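Jemine Dining Hall to Reopen With Restored Marble Floor and New Table Service

STANDMONT, 4/24/26. Sornthorpe, the food service and building care company, announced today that the Jemine dining hall in Standmont will reopen to guests in June. The work covers the cleaning and repair of the marble floor, the return of the marble-patterned tables, and a simpler place setting that will be used at every meal.

The hall serves nearly 200 guests at midday and a smaller number in the evening. It has been in regular use for 27 years. Sornthorpe took over its daily operation last June and began planning the present work shortly afterward.

The floor is the first thing most guests notice on entering. Its square tiles are laid on the diagonal, with thin, pale seams, and the stone is mostly off-white with cloudy gray veining. Sornthorpe has chosen to keep the existing marble. Tiles that differ in color from their neighbors, including some that are grayer and more heavily speckled, will stay where they are.

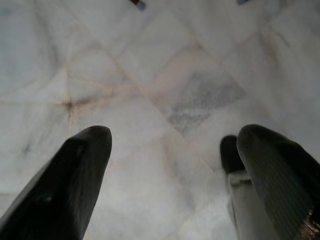

Floor Care Program

Stains at the seams are the main concern of the floor program. Brownish-orange marks can be found where several tiles meet, with reddish streaks following the grout lines. Camargo, the stone care contractor appointed for the project, will treat these points by hand before any general polishing takes place.

The program will be carried out in 9 stages, beginning at the kitchen door and ending at the street entrance. Only cleaners suited to marble will be used. Vinegar, lemon-based products and rough pads have been removed from the supply closet, and staff have been given written directions on the care of natural stone. Spills are to be blotted at once and the spot rinsed with clean water.

Where a stain has gone too deep to be lifted, Camargo will clean out the affected grout and replace it in a matching shade. No tile will be replaced unless it is cracked through.

Tables and Place Settings

The hall will open with 25 square tables. The pattern on their tops, a pinkish-beige marble with soft orange, rust and cream veining, has been part of the room for many years, as has the orange-red edge trim. Loose trim will be refastened and worn sections renewed in the same color.

Sornthorpe has also reviewed the items placed before each guest. The new setting consists of a spoon, a fork, a tumbler and two stainless steel bowls, one large and one small. The large bowl is intended for the main dish and the small bowl for a side or dessert. Knives will be available at the serving counter on request.

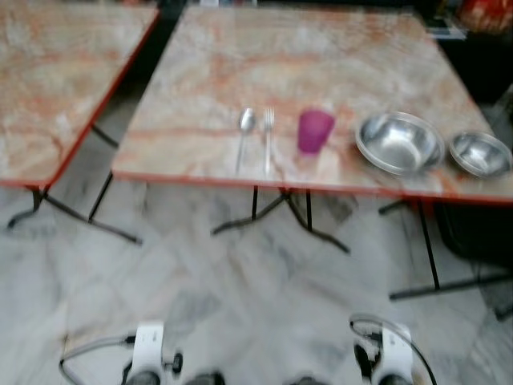

By the Sornthorpe Communications Office

The spoon and fork will be laid side by side, handles toward the guest, with the magenta plastic tumbler to their right and the bowls beyond it. Staff will set the tables before the doors open. After each meal, the tables will be cleared and wiped along the top and the trim before they are set again.

Bowls and flatware will be washed on site and dried with a soft cloth to limit water spots. Tumblers will be checked each week, and any that are scratched or clouded will be withdrawn.

Opening Arrangements

Meal hours and prices at the Jemine dining hall will remain as they are. Guests holding prepaid meal cards may continue to use them, and unused meals will be carried forward to the reopening. The menu for the first week will be posted at the street entrance and at the Sornthorpe office in Standmont.

Groups wishing to reserve tables for the opening week are asked to apply in writing to the same office. Requests will be handled in the order received.

About Sornthorpe

Sornthorpe operates dining rooms and provides building care for schools, workplaces and residences in Standmont and nearby towns.

Media inquiries may be directed to the Sornthorpe Communications Office, Standmont.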